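Robot learns to pick the right bowl by practicing on the wrong ones

A small team at the Pranell robotics lab has found that a humanoid robot gets better at handling everyday dishes when its training includes the fumbles as well as the clean tries. Nhi Tạ, who led the work with Wendelin Schwaiger, had people guide the robot through 556 attempts with kitchen bowls — and then, a little against the habits of the field, she kept the 300 that went badly and labeled each one with the moment things started to slip.
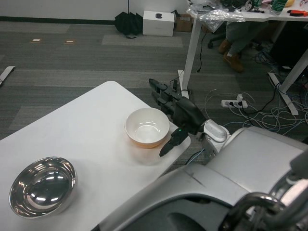
The robot's black hand beside a white bowl, with a steel bowl on the same table.

Trained on the full set, the robot made far fewer mistakes with bowls it had never met before, and the team was delighted to find it would often back off and try a new angle when a first approach looked poor. Shiny metal is still the hard part, Tạ says, and she would dearly like to see how the method copes with cups and lids. Those tests start in December, with Jasmina Stojanović joining the group to help run them.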